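Balley Table Clearing Kit for Staff Kitchens and Break Rooms

Item 1174. Updated 7th April.

The Balley kit is sold to workplaces that want the clearing-up in a shared kitchen taken over by a machine, one small job at a time. It comes with a hand-held two-finger gripper for teaching the work, a mounted arm that takes the same fingers, and the Veltulitz planning software. Staff carry out the job by hand with the gripper first. The arm then works from those recordings.

Cans are the usual starting point. They come in whole or crushed, and the ridged rubber pads have to hold both kinds over a lined bin.
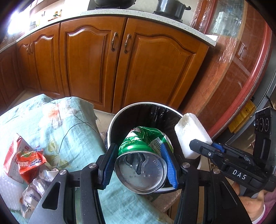
Does the kit replace the person who cleans the break room?
It takes over the sorting and dropping of light waste between visits. Wiping down, changing the bin bag, washing pots and mopping remain with your cleaning staff, and their hours should be planned on that basis.

What changes for staff

At our Prurno site the kitchen used to be cleared by whoever was on the late shift. Since October the late shift has checked the arm, changed the bag and gone home on time. Two people moved from clearing to teaching, which is paid at the higher grade there. They did say the first weeks were slow, and the arm still leaves flat wrappers for a person to pick up.

We advise telling staff before delivery which tasks will move and which will stay. Anyone who will work next to the arm should get the half-day course, including night staff.

Teaching a new table

1. Set the bin where it will stand in daily use. The arm does not look for a bin that has been moved.
2. Leave the waste as people leave it. Snack bags, foil and cartons in a heap make better lessons than a tidy row.
3. Open the jaws fully before reaching toward the heap.
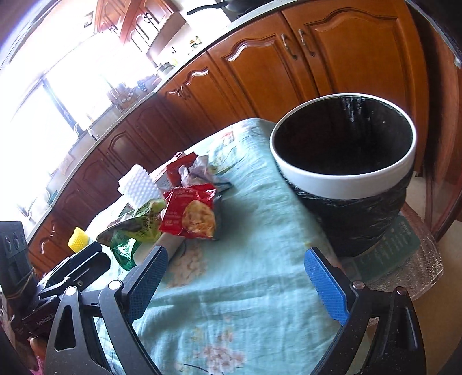

4. Pick up one item, carry it over the rim and let go. Repeat for 30 runs per table.
5. Load the runs into Veltulitz and wait for the green tick.

In the box

Hand gripper, arm and table clamp, 4 spare finger pads, charger, printed guide. Bin and bags are not supplied. Spare pads are order code 1423.

Related items
Balley Tray Return Kit
Ma Bin Stand, fixed height
Veltulitz seat license, one year
Finger pads, soft

Comments (3)

breakroom_b: We have had ours two months. Good with cans, poor with thin film. The pads wear on the left side first.

Ma user: Does the clamp fit a round table? Ours has a thick edge and I can't find the size in the guide.

nightshift2: The course was worth doing. I'd ask for it before the arm comes and not after like we did.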